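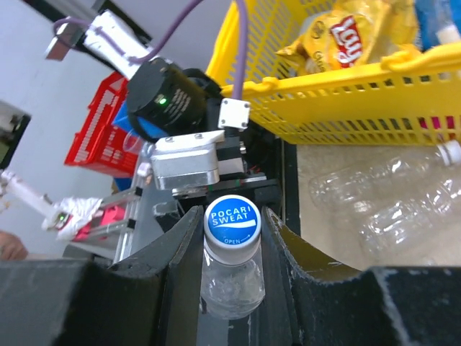
Pocari Sweat bottle, with the cap still on.

I've been meaning to write up my bottle habits since January, when I cleared out the cupboard under the sink and a small avalanche of empties came down on my feet. I do recycle, promise! But a clear plastic bottle with a decent screw cap is a handy thing, and I like to get another job or two out of it before it goes in the bin outside.

First, washing. Warm water, a drop of washing-up liquid, a spoonful of uncooked rice, cap on and shake like mad. The rice gets into the ridges where no brush will go. Never use boiling water, as thin plastic goes soft and wobbly and then won't stand up (I ruined a whole batch that way when we lived in Ferurstead).
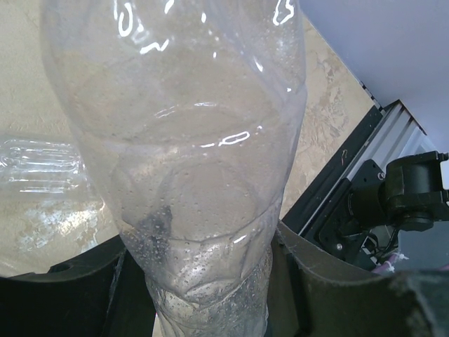
A crumpled one, with droplets on the inside.

Drying takes longer than you'd think. I stand mine upside down in the dish rack with the caps off, and if I'm in a hurry I roll up a strip of kitchen paper, poke it in through the neck and leave the end sticking out so I can pull it free again. Don't put rice, lentils or sugar in until you're quite sure it's dry inside, or you'll be chipping out a solid lump by the weekend.

Anything badly dented I use for the garden. Cut the bottom off, take off the cap, push it neck down beside a tomato plant and fill it up on hot days. Eight of those kept my greenhouse going all last summer.
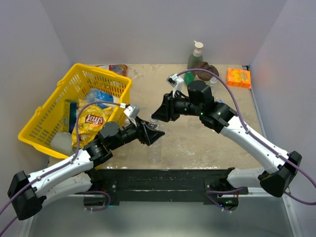

Beige speckled tabletop, pale grey walls.

Cutting is best done on a firm, wipeable surface with plenty of elbow room. Start the hole with a craft knife, pointing away from you, then switch to scissors. I run a bit of masking tape round first as a guide, and another bit over the raw edge afterwards.
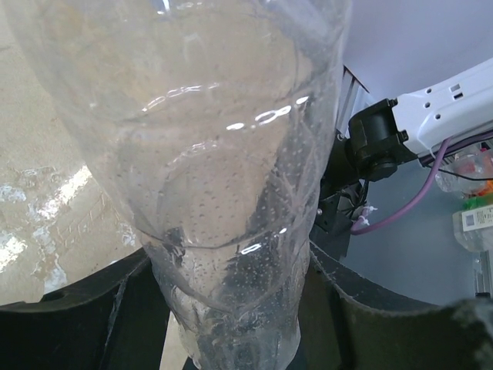 Clear plastic, covered in little droplets.

Oh, and labels! Hairdryer on warm, peel slowly from one corner, then rub off the sticky bits with cooking oil and wash again.

Posted 2023-02-25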